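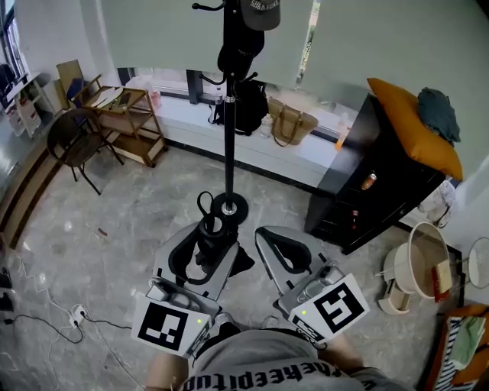 Week 6 handout: When the two hands disagree
Module: Handling Data and Faults
Notes by Fahad Hashmi, corrected by Fahad Niazi

Read this before the lab session. You will need your own copy of the Wastell fault log, which is on the module page. The Kiditz reading is optional this week.

1. Background to the case

The Wastell set was recorded with a pair of hand-held grippers. A person wears or carries the cameras, does an ordinary household job with both hands, and the position of each gripper is worked out afterwards from the video and the motion sensors. Jobs included hanging up bags, moving caps from one hook to another and clearing a windowsill. No robot was present during recording. The robot came in later, when the trained policy was run on the two-armed rig at Warraich.

The set held 144 recordings when it was closed. The fault in this case got into 15 of them.

2. What happened

On Tue 23 July the policy was being tested on the bag task. Both arms were meant to approach the stand, the left hand closing on a strap and the right hand holding back until the strap was clear of the hook. The left arm closed correctly. The right arm then moved inwards and struck the left wrist. The force limit tripped and both arms stopped. One finger mount was cracked and the left wrist cover was dented. No one was inside the marked area.

The operator reset the rig and ran the same task again. The same thing happened, with a lighter contact. The second run should not have taken place. We will come back to this in section 5.

3. First explanations, and why they were dropped

Calibration. The arms were checked against the fixture and both were within tolerance.

Network delay. The log shows commands arriving on time for the whole of both runs.

A bad grasp. The strap did slip a little in the first run, but the right arm had already begun moving by then. Look at line 2424 of the log and compare the time stamp with the start of the slip.

4. The cause

Each gripper carries a printed marker so that the software can tell left from right and fix the distance between them. In the 15 faulty recordings the marker numbers had been entered the wrong way round in the session file. The software then placed the right hand where the left hand was and the left where the right was.

For most of a recording this gave nonsense, and the filter threw the nonsense away. The trouble was with the parts it kept. When the hands were close together, swapping them moved each one only a short distance, which was inside the filter's limit. So the only swapped data that reached training came from moments when the hands were near each other, and those are the moments when a collision is likely.

The filter report gave the share of frames removed across the whole set. It did not list them by recording. Anyone reading it saw a small overall loss and passed it.

5. The safety side

The data fault explains the movement. It does not explain the second contact. Three things on the rig side need discussing.

The reset procedure asked the operator to confirm that the area was clear. It did not ask for the cause of the stop.

The force limit was set for contact with a fixed object. When both arms are moving towards each other the closing speed is higher, and the limit was reached later than it should have been.

There was no check on the distance between the two wrists. The rig at Gorkier has had one since December. It stops both arms if the wrists come within 100 mm of each other, unless the task file gives permission.

6. What was changed

Marker numbers are now read from the video at the start of each session and compared with the session file. A mismatch blocks the upload.
The filter report lists every recording separately.
A force stop locks the rig until a second person has signed the log.
The 15 recordings were relabelled and kept.

7. For the lab

Work in pairs. Find the first faulty recording using only the filter output, then write down which plot you used. Draft a reset procedure of no more than one page. Bring it printed. Pairs who want to argue that the recordings should have been deleted may do so, but give your grounds in writing.

Corrections to section 3 should go to Fahad Niazi. The time stamps in the older copy of the log are in local time and the new ones are not.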